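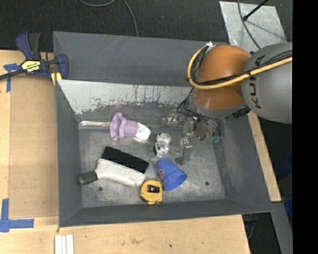 How to clean a metal storage bin

Empty the bin and tip out any loose dirt. Brush the corners with a stiff hand brush, working from the top of the walls down to the floor.

Mix 2 tablespoons of dish soap into 4 quarts of warm water. Wipe the walls first, then the floor. For rust spots, rub lightly with fine steel wool and a little white vinegar – stop when the spot feels smooth.

Rinse with clean water and dry with an old towel, including the seams. Leave the bin open overnight before you put anything back in it.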